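3 九抽屉零件盒:摆放、分装和日常使用

适用范围:Amadi 手工室的全部工作台
编写:Alper Ekinci
修订日期:2025年2月24日

本章说明台面零件盒怎样摆放、怎样分装小零件、怎样贴标签、怎样搬动和清洁。工作台的安装在第2章,废料的处理在第5章。第一次使用零件盒的人请从3.1节开始读,已经用过的人可以直接看3.5节和3.9节。
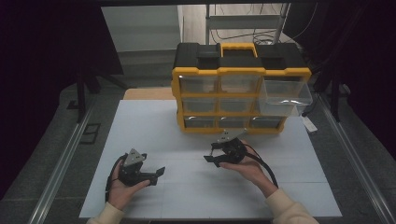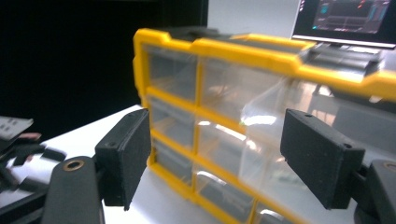
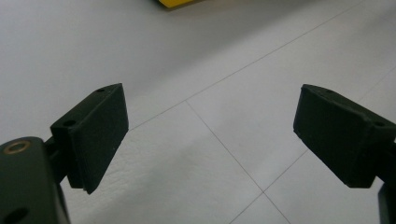
图3-1 第一张图为零件盒放在白色台板上,上排右侧抽屉拉出一部分;第二张图为抽屉正面。

3.1 各部分的名称

本章使用以下名称,请大家填写登记表的时候也用同样的名称。

盒体:零件盒的整体,正面是黄色框架。
上盖:盒体顶部的黑色部分。
提手:上盖中间的黄色部分,搬动时用手握住。
抽屉:透明塑料制成,三排,每排三个,共九个。
隔条:抽屉与抽屉之间的黄色框架,有横的,也有竖的。
台板:铺在桌面上的白色板,零件盒放在它上面或者放在它的后部。

抽屉的编号按照人面对零件盒正面时的方向。从上往下是上排、中排、下排;从左往右是左、中、右。编号写成两个字,例如“上右”是上排右侧的抽屉,“下中”是下排中间的抽屉。请不要用数字一到九来编号。去年十月我们用过数字编号,有的人横着数,有的人竖着数,结果垫圈和螺母放错了好几次。

注:如果您站在桌子的另一侧,左和右就会相反。写登记表之前请先走到零件盒的正面。

3.2 使用前的准备

开始分装之前,请准备下面的东西:

软布两块,一块干的,一块微湿的。
标签纸一张。手室柜子里的标签纸每张有 16 枚,一个零件盒用九枚,剩下的请放回袋子里,以后更换时用。
油性细笔一支,黑色。
浅口托盘一个,用来倒零件。
厨房秤或者信件秤一台,能够显示到克。
登记表一份,表格样式见3.10节。

检查步骤:

1. 把零件盒放在台板上,正面朝向自己。

2. 双手扶住盒体两侧,轻轻左右推一下。盒体应该平稳,四个角都接触台板。如果有一个角翘起来,先检查下面有没有夹着小零件或者线头。

3. 从上排开始,把九个抽屉依次拉出再推回。每次只拉一个。

4. 拉动时感觉很紧的抽屉,取出来看两侧的边和底部。有毛边的话,用指甲或者塑料刮片去掉。不要用刀。

5. 看抽屉的正面和底部有没有裂纹。有裂纹的抽屉请不要装零件,拿到前台换一个新的。

6. 用微湿的软布擦抽屉内部,再用干的软布擦一遍。完全干燥以后才可以装金属零件。

注意:抽屉的透明塑料在强灯光下会有反光,裂纹不容易看见。请把抽屉拿起来,换几个角度看,或者把台灯转开再看。

3.3 摆放位置

零件盒的位置看起来是小事情,但是位置不合适的话,一天下来手臂会很累,前面的工作面也会变得很挤。

1. 把零件盒放在台板后部的中间。惯用左手的人可以向左移一点。

2. 在零件盒的正面留出空地方。空地方的深度至少要等于一个抽屉的长度再加一只手的宽度。抽屉完全拉出的时候,前端不应该碰到工具或者工件。

3. 坐下来,伸手去拉上排的抽屉和下排的抽屉。如果拉下排时手腕需要弯得很厉害,就把零件盒往前移。

4. 盒体不要放在台板的接缝上。接缝两边的高度可能有一点差别,盒体会摇动。

5. 确认位置以后,在台板上用纸胶带贴一个小的角标记。移走零件盒以后,可以按照这个标记放回原来的地方。

注意:不要把零件盒放在桌子边缘。抽屉拉出以后重心会往前移,特别是上排装了重的零件的时候。

注意:不要把零件盒放在窗台上,也不要放在暖气旁边。透明塑料受热以后会变形,变形的抽屉推不回去。

不要在上盖上面放东西。提手两边的平面看起来适合放螺丝刀,可是搬动时螺丝刀会滚下来。Tanko Sani 建议在桌子右边放一个单独的工具杯,现在每张桌子已经有了。

3.4 决定什么零件放在哪里

在倒零件之前,先在纸上画一个三排三列的表格,把零件的名称写进去。用铅笔写,因为第一次写的安排一般都要改。

我们推荐的原则如下。

重的放下排。例如铜螺母、长螺栓、钢珠。
常用的放中排。坐着工作时,中排的高度最顺手。
轻的和不常用的放上排。例如塑料扎带、绝缘套管、备用的小标签。
尖的零件不要放上排。大头针和图钉请放下排,并且放在带盖的小盒子里,再放进抽屉。
形状相近的零件不要放在相邻的抽屉。M3 螺丝和 M4 螺丝如果上下相邻,拿错的机会很大。中间最好隔一个完全不同的零件。

下面是电子组装桌现在使用的安排,可以参考:

上左:扎带
上中:绝缘套管
上右:橡胶脚垫
中左:M3 螺丝
中中:塑料隔离柱
中右:M4 螺丝
下左:M3 螺母和垫圈,分装在两个小袋
下中:M4 螺母和垫圈,分装在两个小袋
下右:待分类

缝纫桌的安排:

上左:暗扣
上中:松紧带短段
上右:布标
中左:梭芯,空的
中中:梭芯,已经绕线的
中右:划粉
下左:纽扣,浅色
下中:纽扣,深色
下右:待分类

注:两张桌子都把“下右”留作待分类抽屉。请各桌保持这个习惯,换桌工作的人就知道捡到的零件应该放在哪里。

3.5 分装

分装的时候桌面要干净。请先把工件收起来,关掉风扇。

1. 取出一个抽屉。用一只手扶住盒体,另一只手捏住抽屉正面,水平往外拉。不要往上抬。

2. 抽屉快要完全离开框架时,把扶盒体的手移到抽屉底下托住。

3. 把抽屉放在浅口托盘旁边。

4. 把零件从袋子倒进托盘,用手指摊开。挑出弯的、生锈的和种类不对的。

5. 把托盘里的好零件拨进抽屉。装到抽屉高度的三分之二就停止。

6. 把抽屉放在秤上。每个抽屉连同零件不得超过 284 克。超过的话,取出一部分,放进原来的袋子,袋子写上名称和日期,放到柜子里。

7. 双手把抽屉对准框架上的空位,先把后端放进去,再水平推到底。

8. 轻轻往外拉一点点,确认抽屉没有歪,再推回去。

9. 用同样的方法做下一个抽屉。

先装下排,再装中排,最后装上排。全部装完以后,整个零件盒的总重量不得超过 3000 克,这个重量包括盒体本身。

注意:每次只允许拉出一个抽屉。两个装满的抽屉同时拉出来,盒体可能向前倒。

注意:不要把抽屉推得太用力。零件会跳起来,从抽屉后面掉进盒体里。如果听到里面有零件滚动的声音,请看3.9节。

注:非常小的零件,例如贴片电阻,不适合直接放在抽屉里。请先装进小袋或者小瓶。

如果一个抽屉需要放两种零件,请用自封袋分开。以前有人用纸板做隔片,纸板吸潮以后变软,零件从下面混在一起,所以现在不再使用纸板。

3.6 标签

抽屉是透明的,很多人觉得不需要标签。但是从正面看,两种长度的螺丝几乎一样,而且灯光照在塑料上的时候看不清里面。请每个抽屉都贴标签,空的抽屉也贴。

1. 用干布擦抽屉正面的下半部分。手上有油的话,先洗手。

2. 在标签上写三行:第一行写零件名称,第二行写规格,第三行写位置编号,例如“中左”。

3. 等墨水干,需要半分钟左右。

4. 把标签贴在抽屉正面的左下角,用干布压平。

5. 推回抽屉,看标签有没有碰到黄色隔条。碰到的话,揭下来重新贴高一点。

待分类抽屉的标签只写“待分类”三个字。

标签写错了,请整张换掉,不要在上面划线修改。揭标签时从一个角开始慢慢地揭。留下的胶可以用微湿的布加一点肥皂擦掉。不要用丙酮和油漆稀释剂,透明塑料会变白,变白以后没有办法恢复。

Aminu Okoro 给缝纫桌做过一种办法:在标签旁边粘一枚纽扣作为样品。这种办法对纽扣很好用,对螺丝不合适,因为螺丝会凸出来,勾到袖子。

3.7 日常取放

取零件:

1. 看标签,确认位置。

2. 把抽屉拉出一部分,够手指伸进去就可以。一般不需要完全拉出来。

3. 取出需要的数量,放在托盘或者磁性碟里,不要直接放在台板上。台板是白色的,浅色的塑料零件放在上面很难找到。

4. 马上把抽屉推回去,然后再去开下一个。

放回零件:

1. 把没有用完的零件放在手心里看一遍,挑出用坏的。

2. 打开原来的抽屉,确认里面的零件与手里的相同。

3. 手放低,让零件滑进去。

4. 不能确定种类的零件,放进待分类抽屉。请不要猜。

注意:穿宽袖子或者戴手链的人,请特别小心上排拉出来的抽屉。袖口容易挂住抽屉的角。

注:戴手套也可以操作抽屉,但是厚手套会感觉不到抽屉是否推到底。推完以后请用眼睛检查正面是否平齐。

下班以前,请每个人做下面的检查:

九个抽屉都已经推到底。
零件盒前面的台板上没有零件。
托盘是空的。
上盖上面没有东西。
待分类抽屉没有超过一半。如果超过一半,第二天早上先分类,再开始工作。

3.8 搬动

在同一张桌子上移动时,双手扶住盒体两侧,平稳地抬起来再放下。不要在台板上推着走,台板会被划出痕迹。

从一张桌子搬到另一张桌子:

1. 确认所有的抽屉都推到底。

2. 称一下零件盒的重量。不超过 2000 克的,可以用提手单手提。超过的,请一只手握提手,另一只手托住底部。

3. 用一条宽的松紧带绕盒体一圈,压住三排抽屉。松紧带在柜子的第二层。

4. 提起来,保持直立,正面朝向自己的身体。

5. 走路时不要摆动手臂。

6. 放到新的位置以后,先取下松紧带,再检查每个抽屉有没有往外滑。

7. 在登记表上写新的桌号。

注意:不要抓住框架的横条来提零件盒。也不要抓住抽屉。

注意:上下楼梯时请先把下排三个抽屉取出来,放在有盖的箱子里另外搬。从 Taltstead 那边的库房搬过来的时候要走一段外面的台阶,下雨天请等雨停。

需要用车运输的话,把零件盒平稳地放在纸箱里,四周塞旧毛巾。零件全部装进自封袋,每袋写上抽屉的位置编号,到了以后按照编号放回去。请不要让零件散装在抽屉里运输。Bernardo Quintela 有一次这样运了纽扣,九种颜色重新分了一个下午。

3.9 常见问题和处理办法

抽屉推不到底。
把抽屉取出来,看框架里面的后部有没有掉落的零件。用手电筒照一下。有零件的话,用长镊子夹出来。没有零件的话,检查抽屉是不是装得太高,零件碰到了上面的横隔条。

抽屉会自己滑出来。
检查桌面是不是往前倾斜。在台板上放一颗钢珠,如果钢珠滚向自己,请按照第2章调整桌脚。桌面是平的但是抽屉仍然会滑,请换抽屉。

盒体里面有滚动的声音。
九个抽屉按照从上到下的顺序全部取出,放在旁边,摆成三排三列,不要打乱。在台板上铺一块软布,把空的盒体正面朝下慢慢倾斜,让零件落在布上。捡起来的零件放进待分类抽屉,然后把抽屉按照原来的位置装回去。

抽屉装错了位置。
看标签第三行。九个抽屉大小相同,装错也能推进去,所以标签上必须有位置编号。

金属零件出现锈点。
把这个抽屉里的零件全部倒出来,有锈的不要了,没有锈的用干布擦。抽屉洗净,晾一个晚上。放回去的时候加一小包干燥剂,每两个月换一次。

抽屉的透明塑料变得不透明。
一般是很细的划痕,对使用没有影响。请不要用牙膏或者抛光剂处理。标签写得清楚就可以了。

提手松动。
停止用提手搬动,改为双手托底,并且告诉 Kwesi Ofori。请不要自己用胶水粘。

零件撒在地上。
先让走动的人停下来,把椅子慢慢移开。浅色地面上找小零件时,把台灯放低,从侧面照,零件会有长的影子,比较容易看见。先用手捡大的,再用磁铁棒扫一遍,最后用软刷子和簸箕。从地上收集的零件全部放在待分类抽屉,不要直接放回去,里面常常有灰尘和别的桌子的零件。

3.10 清点和补充

每个月清点一次。不需要把零件一个一个地数,用秤就可以。

1. 从上左开始,取出抽屉,放在秤上,把重量写在登记表里。

2. 与上个月的重量比较。减少超过一半的,在“需要补充”一栏打勾。

3. 推回抽屉,再取下一个。

4. 九个抽屉都称完以后,处理待分类抽屉里的零件:认识的放回去,不认识的装进小袋,交给前台。

5. 在表格最下面写名字。

登记表的栏目如下:

桌号
位置编号
零件名称
规格
本月重量(克)
上月重量(克)
需要补充
备注

补充的零件从 Pradstead 订购,每周汇总一次。急用的零件可以先从别的桌子借,但是要在两张桌子的登记表上都写备注。从 Vudum 买的旧袋装螺丝还有一些在柜子里,请先用完。这种螺丝的头比较小,要用小一号的螺丝刀,标签第二行请写“旧”。

3.11 清洁

每个月清点以后做一次普通清洁,每年做两次彻底清洁。

普通清洁:

1. 用干的软刷子刷框架正面的横隔条和竖隔条。灰尘主要在转角的地方。

2. 用微湿的布擦上盖和提手,提手下面也要擦。

3. 用干布擦抽屉正面,避开标签。

4. 把零件盒拿开,擦下面的台板,再按照角标记放回去。

彻底清洁:

1. 把零件按照抽屉分别装袋,写好位置编号。

2. 取出全部抽屉,用温水和中性洗洁精洗。水温以手觉得舒服为准。

3. 用清水冲洗,正面朝上放在毛巾上晾。不要用吹风机。

4. 盒体不要泡在水里。用拧干的布伸进框架里面擦,后部擦不到的地方用包了布的筷子。

5. 抽屉和盒体都完全干燥以后,再装回零件。通常需要一个晚上。

6. 检查标签。边缘翘起来的,换新的。

注意:不要使用洗碗机,也不要使用酒精。酒精会擦掉标签上的字。

3.12 长期不用时的存放

超过一个月不用的零件盒,请取出全部零件,装袋后放进柜子,零件盒里面只留空抽屉。盒体用干净的布盖住,直立存放,上面不放东西。标签可以保留。重新使用时从3.2节的检查步骤开始,金属零件请先看有没有生锈,然后再分装。

下一章:4 台灯和放大镜的调整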